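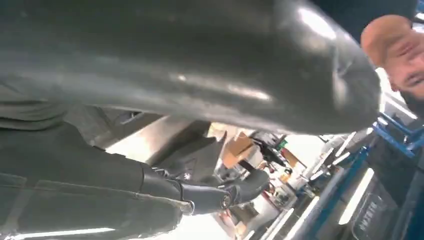 By the Eda project, Altow. Last updated July 25, 2024

Flurkia: repair tickets from a clothing alterations shop

Flurkia is a small collection of repair tickets from Kaczorowski, an alterations and mending shop in Altow. Each ticket records what came over the counter, what was wrong with it according to the customer, what was wrong with it according to the shop, and what it cost. The second and third of these agree less often than you would hope.

There are 338 tickets in the release. We had permission to type up 400, but the remainder had either been used to level a sewing table or were written in a pencil so faint that reading them was closer to prayer.

The name Flurkia came off one of the tickets. It is either a brand of zip or a sneeze. We liked it and stopped asking.

What's in the download

tickets.csv - one row per ticket
garments.txt - every garment word the shop used, spelled as the shop spelled it
faults.txt - our list of faults, with notes on the ones we argued over
CHANGES - read this if your numbers don't match someone else's

Columns in tickets.csv

id: our own number. The shop's numbering goes up to 1000 and then starts again, so it is no use for telling tickets apart, and we left it out.

garment: coat, trousers, skirt, and so on. "Thing" is a permitted value. So is "other thing".

complaint: the customer's words as written down by whoever was at the counter, which means they have been through one person's patience already. Typed as found, swearing included.

finding: what the shop decided. Usually short. A long complaint about a coat that "never sat right" may be answered with "button in wrong hole".

fault: our own label, picked from faults.txt. Blank where we couldn't settle on one.

price: in whole units, with no currency given. Where the ticket says "see me", the column says -1. Please filter these before taking an average. Somebody will forget, and publish that trouser hems in Altow come with a small refund.

collected: yes, no or unknown. Unknown is the commonest.

How it was made

Two of us typed up every ticket separately, compared the results, and argued. Where we still disagreed, we asked the shop. The shop's answer was final even when it was plainly a guess, on the grounds that it was their handwriting.

Customer names, phone numbers and addresses were left out at the typing stage and have never been in any file. We also removed a handful of remarks about customers' relatives. They were not needed for research, though they did make the evenings go faster.

Faults were labelled after the typing was finished. The first list was far too detailed and had separate entries for seams that had given up suddenly and seams that had given up over time. The present list lumps them together as "seam open".

Known problems

Dates are missing. The tickets carry a day and a month if you're lucky, and never a year. We dropped the lot when we found that a good many were marked March in what looks like the same hand, on the same day, with the same pen. We suspect a tidy-up. Don't use this data for anything seasonal.

"Lining" is used for the lining, for the pocket bag, and once for a cat. We have corrected only the cat.

Zips are over-represented. Anyone who can sew on a button does it at home, and very few people feel that way about a zip. The tickets show what people in one town were willing to pay someone else to mend, and they say little about how clothes wear out in general.

Alterations and repairs are mixed together. "Take in" is an alteration, "let out" is an alteration, and "let out again" is a story we don't have the rest of. There is no column that separates them. Adding one is on the list, and has been on the list for some time.

Spelling is left alone throughout. If you run a spell checker over the complaint column it will find plenty to say, and you'll lose "trowsers", of which we are fond.

What it's good for

Teaching people to clean messy text. Practising with short notes in everyday English. Looking at how the same fault is described from both sides of a counter. It is too small for training anything large, and if you are planning to predict prices from it, you should know that the shop says the price depends partly on the weather.

Licence and fixes

Use it as you like, for money or otherwise, and say where it came from. Kaczorowski asks that you don't ring the shop with questions about the data. They are busy, and they will tell you to ring us.

If you spot a mistake, send the id and the correct reading. We bundle fixes together, and there have been 3 releases so far. The second should not be used. It had the price and id columns swapped, and some of those hems were very expensive.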